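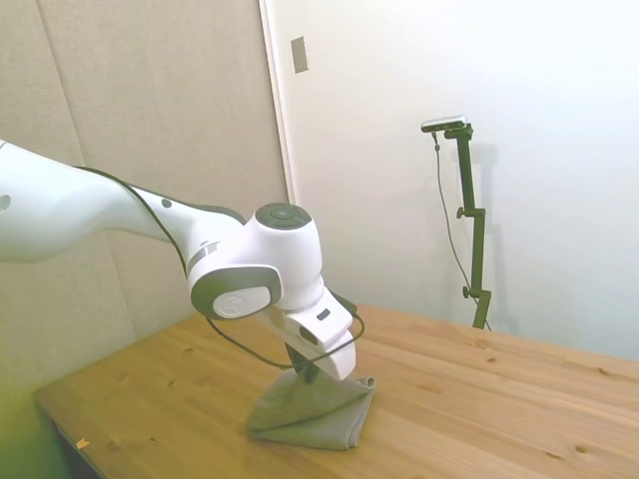

Grounding the Small Studio

Hum is the most common fault reported by people who record at home, and it is usually blamed on the wrong part. The owner replaces a cable, then a microphone, then the interface, and the noise stays where it was. In most cases the equipment is working as designed. The fault is in the way the pieces are joined.

Aldana Carrasco repairs mixers and preamps from a workshop in Haworth. Over the past year she logged 158 units sent in for noise. Of those, 20 had a failed component. The rest passed every bench test and went back to their owners with a page of wiring notes.

"People want a bad capacitor," she says. "I can fix a bad capacitor. I can't fix a rack I haven't seen."

A ground loop forms when two devices are connected to ground by more than one path. A typical case is a mixer plugged into one wall outlet and a computer into another, with an audio cable between them. The two outlets rarely sit at exactly the same potential. Current flows along the shield of the audio cable to make up the difference, and an unbalanced input reads that current as signal. In North America the result is a tone at 60 Hz with harmonics above it at 120, 180 and so on.

Listening to those harmonics is a useful first test. A smooth, low tone points to magnetic pickup, often from a power supply placed too close to a transformer-coupled input. A harsher buzz with strong upper harmonics points to a loop or to a light dimmer on the same circuit. A whine that changes when the mouse moves or a window scrolls is coming through USB, and moving audio cables around will do little for it.

Tomos Pugh, who installs small rooms for speech and podcast work, starts each visit by unplugging everything except the power amplifier and speakers. He then adds one device at a time, working back toward the source, and writes down the noise level at each step. The procedure takes an hour in a modest room. At a recent job in Tumness the level sat flat through five devices and rose sharply at the sixth, a headphone amplifier fed by an unbalanced cable from the back of the mixer.

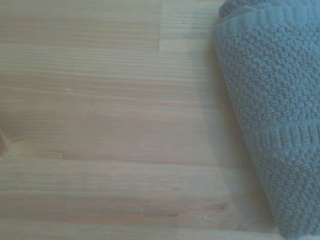 He replaced the cable with a balanced one and the rise went away. Where the source has no balanced output, an isolation transformer in the line does the same work. Good ones are not cheap, and cheap ones lose bass and distort at high level. Pugh carries two of each for comparison and lets the client listen.

Powering all audio equipment from a single outlet, through one good strip, removes many loops without further work. The load is rarely a concern. A mixer, an interface, a computer and a pair of small monitors will normally draw well under the rating of a household circuit, but the figures on the rear labels should be added up before anything is moved. Large power amplifiers are a separate matter and may need a circuit of their own.

One method should not be used. Removing the safety ground from a plug, or defeating it with an adapter, will often stop the hum. It also leaves the metal case of the device with no safe path for fault current. Carrasco refuses to return a unit with a cut ground pin until the plug has been replaced.

Cable shields allow more room for choice. Lifting the shield at the receiving end of a balanced line breaks the loop while leaving the screen connected at the source. Dinesh Srivastava, who designs line-level gear at Vellau, prefers to see both ends connected and the shield bonded to the chassis at the point of entry. Older equipment often ties pin 1 to the circuit board instead – a layout that feeds shield current straight into the audio ground. With such equipment a lifted shield is a reasonable repair. The lifted end should be marked with colored tape, as the cable will otherwise be taken for a normal one and used with a microphone that needs phantom power.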